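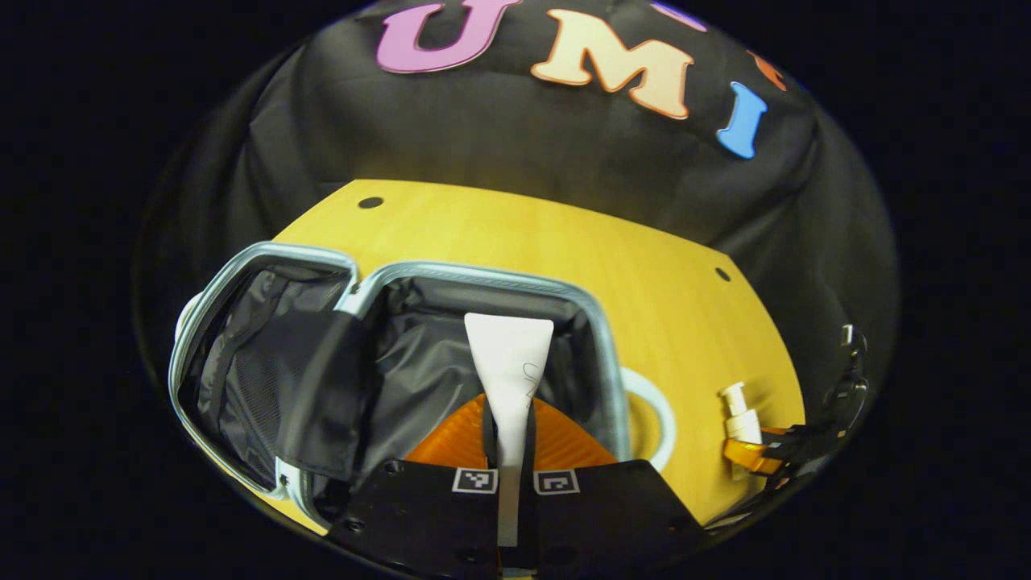

4 Setting up the Jurnley collapsible bin

4.1 Before you start

Read this section before opening the bin for the first time. It applies to the mesh bin with the rigid rim and loop handles. For the lidded Jurnley crate, see section 6.

Choose a flat surface at least as wide as the open rim. A table is easier than the floor for the first opening, as both hands are needed on the rim. If the table has drilled holes or fixings in its top, check that nothing stands proud of the surface. Bolt heads and splinters will catch the mesh.

CAUTION: Do not open the bin over the edge of a table. The rim can spring outwards when the sides are released.

4.2 Opening the bin

1. Lay the folded bin flat with the rim facing up and both handles clear of the mesh.

2. Undo the retaining strap. Keep the strap; it is used again when the bin is put away.

3. Hold the rim at the middle of each long side and lift slowly. The mesh walls will drop under the weight of the base.

4. Reach inside and press the base panel down until it lies flat. Work from the centre towards the corners.

5. Run a finger along the rim to the point where the two segments meet. Both segments should sit level with each other on either side of the joint.

6. Pull each handle loop outwards until it stands clear of the rim.

Note: The mesh may show fold lines when new. These do not affect use and will ease over time.

4.3 Checking the rim

The rim carries the whole load when the bin is lifted, so the joints should be checked each time the bin is opened.

1. Press down lightly on each long side in turn. A small amount of give is normal.

2. If one segment rides over the other, fold the bin, open it again and repeat the check.

3. If the fault remains, do not lift the bin when loaded. Contact Zilix, who supply replacement rim segments.

4.4 Loading

The maximum load is 20 kg, spread evenly across the base. Place heavy items first and keep them away from the walls. Long items may stand above the rim provided that the bin does not tip when a handle is pulled gently.

Fabric should be put in last. Cloths, covers and folded backdrops can be laid over the other contents or allowed to hang over the inside of one wall — the wall will not be damaged by this, but a heavy cloth on one side will pull the rim down. Tuck loose ends inside before carrying. A trailing end is easily trodden on.

CAUTION: Do not put scissors, pins or craft blades in the bin unless they are in a closed case. The mesh does not resist cuts.

Foam letters and similar light shapes mark easily under pressure. Keep them flat, in a separate bag, above anything hard. Remove adhesive pads before storing them, or cover the pads with backing paper.

4.5 Lifting and carrying

1. Take hold of both handles. Do not lift by one handle or by the rim alone.

2. Raise the bin straight up until the base is clear of the surface.

3. Keep the bin level. If the rim bends inwards as you lift, set the bin down and remove part of the load.

4. Lower the base first, then release the handles together.

Do not drag the loaded bin across a wooden tabletop. Grit caught under the base will scratch the finish.

4.6 Cleaning

Empty the bin and shake out loose dust. Wipe the rim and the lining with a damp cloth. The mesh may be washed by hand in warm water with a little mild soap. Do not use bleach, and do not machine wash or tumble dry.

Leave the bin open until it is fully dry. Folding it damp will cause the lining to stick and may leave a smell — airing it for a day usually clears this.

4.7 Folding and storage

1. Check that the bin is empty and dry.

2. Push the base panel up from beneath until it is level with the rim.

3. Press the mesh walls inwards so that no fabric is trapped between the base and the rim.

4. Fold the handles in and fasten the strap.

Store the folded bin flat or on its long edge. Up to 20 folded bins may be stacked. Keep them away from heaters, as prolonged warmth can bend the rim.

Part numbers for straps, handles and base panels are listed in section 9.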